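Adjustable Hand Grippers: Storage and Handling FAQ
Zostthorpe Gym, free weights and accessories
Last revised 29 July 2019

This page covers the adjustable hand grippers kept on the gym floor, the clear bins they are stored in, and what to do with one that is damaged or incomplete. Questions about machines, lockers and memberships are answered on their own pages.

General

Which grippers does the gym keep?

The floor stock is the Flustis adjustable model: two textured handles, a steel coil spring between them, and a knob that changes the spring position. The gym holds 76 of them across all bins. Fixed-resistance grippers are not part of the floor stock and should be handed in at the desk if found.

What kind of bin are they stored in?

Clear plastic with a lid and two orange latches, one on each short side. The bins are sold by Joselura as general household storage. Clear plastic was chosen so that staff can check the contents of a shelf without opening anything.

How many grippers go in a bin?

The limit is 20. Past that, the lid bears on the handles and the latches do not seat properly. A bin that is below the limit can go back on the shelf as it is. It does not need to be topped up from another bin.

Packing

How should the grippers be placed?

Side by side in one row, all facing the same way, with the rounded heads together and the handles parallel. Start against one long wall and keep each gripper close to its neighbor. A row packed this way stays put when the bin is carried, and a missing gripper shows up as a gap.

Tilt the bin toward you while filling it. The row settles against the lower wall and the grippers hold each other up. If the bin is kept flat, the first few tend to fall over before there are enough to support them.

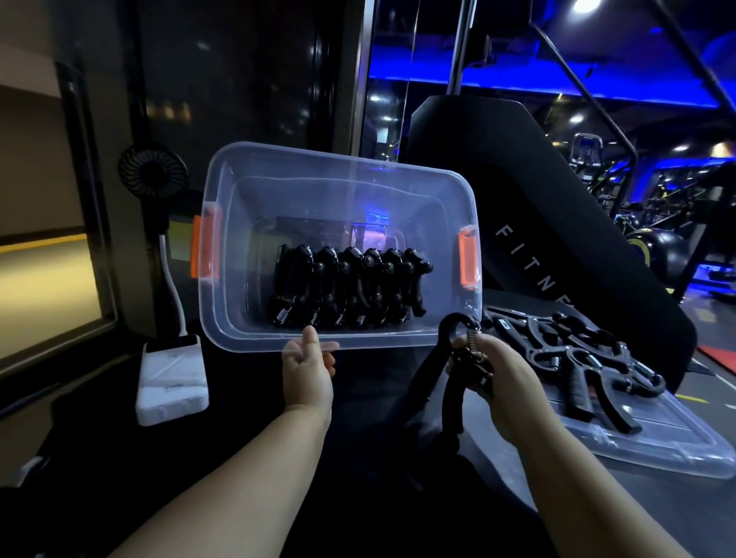

Grippers should go in with the handles open. Do not tie, tape or clip the handles shut to save space. A spring held under compression for weeks can take a set, and the resistance marked on the dial will then no longer be correct.

Should the resistance be turned down before storage?

Yes. Turn the knob to the lowest setting. The next user can then start from a known point.

Can the lid go under the bin while I pack?

It can, but it is better to lay it flat to one side. A bin standing on its own lid slides easily, and grit from the work surface ends up on the sealing edge.

Can two rows be stacked?

No. The upper row rests on the knobs of the lower row and can turn them. Use a second bin.

Other hand equipment

Can finger trainers and hand braces go in the same bins?

They can go in the same type of bin but should not share one with grippers. Jointed pieces have small springs and narrow gaps between segments, and a gripper handle will catch in them. Put smaller pieces in first, against an end wall, and leave larger assemblies out until there is clear space for them. If an assembly does not fit without bending, it goes on the open shelf.

What about cables, power banks and small fans?

These are personal items and are not stored with equipment. Anything left on a work surface at closing is moved to the lost property drawer and held through the end of July, after which the drawer is cleared.

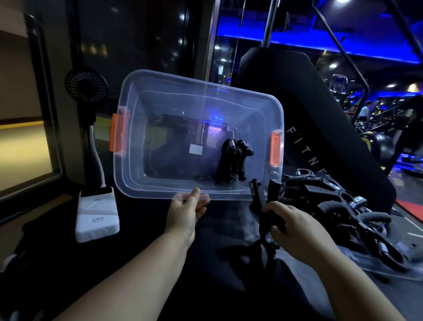 Loose parts

A gripper has come apart. Where do the pieces go?

In a parts bin, which is the same clear bin with the word PARTS on the shelf edge in front of it. Put in everything that came off, including nuts and bolts. Do not put a partly assembled gripper back with the complete ones.

Is there an order inside the parts bin?

Yes, a simple one. Springs are kept in a line along one long wall, spaced apart. Arms, rods, knobs, nuts and bolts go together in a single pile on the rest of the floor. Springs left in the pile hook onto the arms and each other, and separating them takes longer than any other part of a repair.

Lift the bin level, with one hand at each short end and the fingers over the rim. Tilting is fine for a bin of complete grippers, but in a parts bin it mixes the springs back into the hardware.

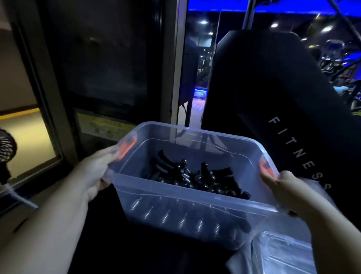
Small hardware is the part most often lost. The nuts are dark and do not show up on the rubber flooring, so take grippers apart over a bin or a tray.

Are springs interchangeable?

Only within the same model. Compare the length and the wire thickness against a working gripper before fitting one. A spring with a visible bend, or with coils that no longer close evenly, should be discarded.

Can members do repairs?

Members may tighten a loose knob. All other repairs are done by staff at the bench.

Cleaning

How are the grippers cleaned?

Wipe the handles with a damp cloth and mild detergent, then dry them. Keep liquid off the spring and the threaded parts. The textured handles hold chalk, which comes out with a dry nylon brush.

How are the bins cleaned?

Empty the bin, wash it in warm water, and dry it fully before anything metal goes back in. Do not use solvent or abrasive pads. Both leave the plastic cloudy, and the contents become hard to see. Check the latches for cracks at the hinge.

Is any oil needed?

One drop of Yap light machine oil at each pivot, every 300 hours of floor use. Wipe off the excess. The springs are not oiled.

Shelving

Where do full bins go?

On the lower shelf beside the padded machines, latched, with the short side facing out. Stack no more than 2 high. Parts bins are never stacked.

A latch will not close. What should I do?

Open the lid and look for a handle standing above the rim. If the row is level and the latch still does not close, leave the lid resting in place and report the bin at the desk.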